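Trurkuvness Community Help > Home & Hobby > Sewing and Mending

How do I sort 100+ years of family buttons without ruining what makes them special?

Asked Nov 19, 2023
396 views

Hello everyone, and thank you in advance for reading, because I do tend to go on a bit.

My great-aunt passed her button collection down to me in October. It came in three cookie tins and a pillowcase tied with string. Some of them are lovely. There are carved ones that look like shell, a lot of heavy metal coat buttons, glass ones with little painted flowers, and a great many plain white shirt buttons that I think came off every shirt any man in the family ever wore out. My grandmother's generation saved everything, and so did her mother's.

I want to use them. I mend my own clothes and I make cardigans for the grandkids, and I'd love to be able to find six that match without tipping a tin onto the bed. But I'm also nervous about it. A few sets are still sewn onto bits of card or threaded on string with a scrap of the original cloth, and it feels wrong to break those up.

So my questions are really these. Do I sort by color, by size, or by material? Should I wash them first, and if so, how? And is it bad to keep old plastic ones in with the metal? I read somewhere that they can damage each other, but it was one line on a page about something else and I haven't been able to find it again.

I have a spare closet shelf and a small budget. Thank you!

3 answers

Answer 1 (accepted, 47 votes)

What a wonderful thing to inherit! I went through this with my mother-in-law's tins some years back, and I'll tell you what I wish I had known before I started, which is to go slowly and leave the strings alone for now.

Anything that is still on a card or a string, put in one pile and don't touch the thread. Those are already sorted, by somebody who knew what coat they came off. I keep mine in small paper envelopes with a note on the front in pencil. If you know anything at all about where they came from, write it down, even if it's only "Ohio, blue dress?" You will forget. I did, and I was so sure I wouldn't.

For the loose ones, my vote is material first, then color, and size last. The reason for material first is your last question, and yes, what you read is true. Some of the early plastics, celluloid especially, break down as they age and give off fumes that will rust metal and start other celluloid going too. If you open a tin and get a sharp smell like vinegar or camphor, or you find a button that has gone sticky, crazed or crumbly, take it out right away and put it somewhere by itself with some air around it. Keep celluloid away from heat and flame as well, it burns very fast. Don't seal the old plastics up airtight. A box with a loose lid is kinder to them than a jar with a rubber ring.

Now, washing. Please don't put them all in a bowl of soapy water, which is exactly what I did with my first 200. Glass and modern plastic are fine with a drop of dish soap and lukewarm water, dried straight away on a towel. Shell can have a quick wipe with a damp cloth, but don't let it soak. Metal, wood, leather, anything covered in fabric, and anything with a painted or glued-on part should be kept out of the water. A soft dry toothbrush gets nearly everything off — you'd be surprised how much of it is only lint. I lost the paint off four little glass pansies and I still think about them.

Then color, and don't be too strict. I have "blues and purples" together, and "browns and things that are nearly brown." White needs its own system because there will be so many. I thread matching whites in sets on a bit of cotton and tie the ends, and they live in a drawer like that, all ready to go on a shirt.

Take your time over it. I did a handful every evening with the radio on and it took most of a winter, and I was sorry when it was finished.

Answer 2 (9 votes)

I agree with nearly all of the above, but I'd put size before color if you really plan to use them. When I'm replacing a button the hole is already there, and a perfect color match is no use to me if it won't go through. Get a cheap button gauge, or just cut slits of different lengths in a piece of cardboard.
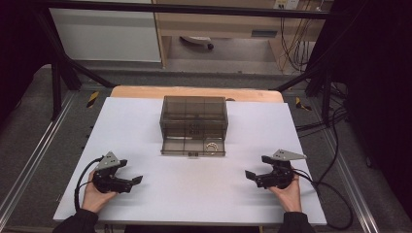
Buttons do best in something you can see into, in my opinion, and it needn't cost much. I spent years with mine in coffee cans with labels on, and I still opened every can every time, so now I look for clear or tinted plastic. A smoky brown box like this one, with thin partitions inside and a little drawer that pulls out at the front, is a nice sort of thing for the small fiddly pieces, as you can make out the compartments through the walls without opening anything up. One small round silvery thing lying in a drawer is easy enough to spot, and that's about how I like my shank buttons, only a few to a space so they don't scratch one another. The tint won't protect them from strong sun, mind you, so I'd still use your closet shelf.

For the big coat buttons I use a shallow tray lined with felt. There's a craft store in Pevitz that sells the felt by the foot, and they'll cut it for you if you bring the measurements. And do put a bit of every kind of thread you own in with the whites! There are more whites than you'd think.

Answer 3 (2 votes)

I just keep mine in a big jar. It looks pretty on the windowsill and the kids like to dig through it. Zendirier had nice jars on sale last month, not sure if they still do.

Comments on Answer 3

Original poster: I do love a button jar! I may do one with the plain plastic ones for the grandkids, when the littlest is past putting everything in her mouth.

Ragab_Mends: Keep the shell ones out of it if it's a sunny window. Mine went chalky.

Original poster: Thank you, all of you. I've started with the envelopes and I've found a card with five green glass buttons and one missing, and my great-aunt's handwriting on the back, just the word "Easter." I called my cousin and we were on the phone for an hour. I'm going to do material first, and then size for the shirt buttons and color for everything else, and see how I get along.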